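Gorkura balloon flight moved to October

The second high-altitude balloon flight of the Gorkura project will take place in October and not this summer, the team decided at its meeting on 15th July. The reason is the parachute. During the ground tests it opened well, but the cord between the parachute and the instrument box showed wear after only a few pulls, and the supplier needs time to deliver a stronger one.

For readers who are new to this newsletter: Gorkura is the balloon program of our space club. We fill a latex balloon with helium, hang a small box under it, and let it rise until the balloon bursts. Then the box comes down under a parachute and we go to look for it, sometimes in a field and last time in a ditch. The box does not go to space in the strict sense of the word, but it goes high enough that the sky is black in the camera pictures, and the air outside is thin and very cold.

The new box is called Nivlow. It carries 7 sensors, which measure pressure, temperature inside and outside, humidity, ultraviolet light, magnetic field and acceleration. The first box had the same sensors but it wrote the data only to a memory card. Nivlow will also send a short message to the ground during the whole flight, so if we do not find the box, we still keep a part of the results.

Wulan Chin wrote the program for the radio. She explained to the members that the message must be very short, because the transmitter is weak and the battery is cold. In the last test the receiver on the roof got 2586 messages, and 19 of them had an error. She is content with this number but wants to repeat the test with the antenna in a worse position, as it will hang and turn under the balloon.

The question of the battery is still open. Roos De Smet prefers the lithium cells that we used before, with more foam around them. Other members would like to try a small heater. A heater takes energy from the same battery that it must keep warm, so the gain is not clear. Roos will put both versions in a freezer for a night and bring the curves to the next meeting. If you have a freezer with enough free room and you can miss it for one night, please write to her.

We also spoke about the money. The flight will cost 4000 euros, with the helium, the insurance and the new cord included. The electronics shop Hukano has promised to give the circuit boards without payment, and we thank them very much. The balloon itself is ordered.

After the official part there was a talk about the landing prediction. The wind at high altitude can be very different from the wind on the ground, and the program Chong, which our members made themselves, calculates the path again every hour with the newest weather data. For the first flight it gave a landing point that was on the wrong side of the river. The error was in the speed of descent, and it is now corrected. The discussion continued at the snack table until late. 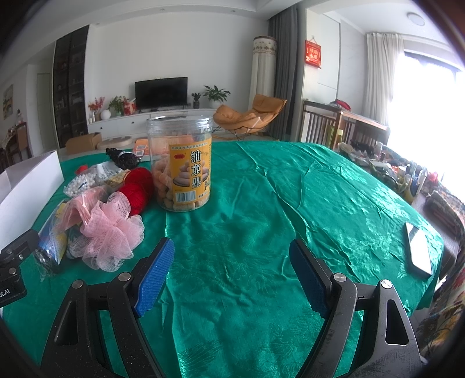 Snacks on the green tablecloth.

What we still need before October:

Two persons with a car for the recovery team. You must be free for the full day and not be afraid of mud.

One person who can speak on the radio with the launch place and write down the positions.

A light table or a strong folding bench for the filling of the balloon.

The launch place stays the same as last time. The exact day depends on the wind, and we will send it by email to all members two days before. Parents who come with children are welcome, but please stay behind the rope while the balloon is being filled.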